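2023-09-22, Systems Office, Herden

The review of mail delivery for the Clomby domain continued this morning. Ayantu Kumsa presented the bounce report for the past 13 days. Of 978 messages returned, 405 had been forwarded through the old list server at Dillel, which rewrites the subject line and so breaks the signature. The remainder were mainly closed accounts and full mailboxes.

It was agreed that the list server will stop adding its subject tag. Departments that depend on the tag for sorting have been asked to filter on the list header instead. A notice was sent before noon. 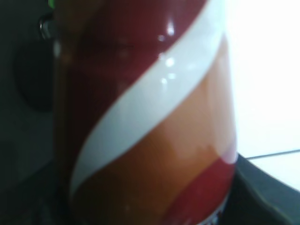
*Red, white and orange container, close view.*

Nahom Yimer asked whether the domain policy could be moved from monitoring to quarantine at once. The office does not support this. Eight outside services send mail in the name of Clomby, and the payroll vendor has yet to publish its signing key. The policy will remain at monitoring until October, when the matter will be considered again.

The signing key on the main relay was replaced in the afternoon. The old key stays in the public record for one week so that delayed messages can still be checked. Test messages to three outside providers passed.
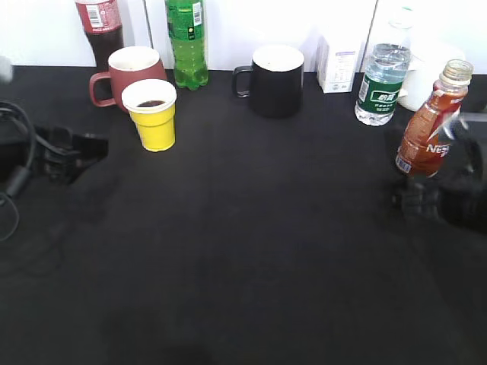

*Cola bottle and maroon mug at the back of the black table.*

Two items are carried forward. The reporting mailbox is near its size limit and needs a retention rule. The Dillel office has not confirmed who holds the password for its domain registrar account; a second written request was sent to them at close of business.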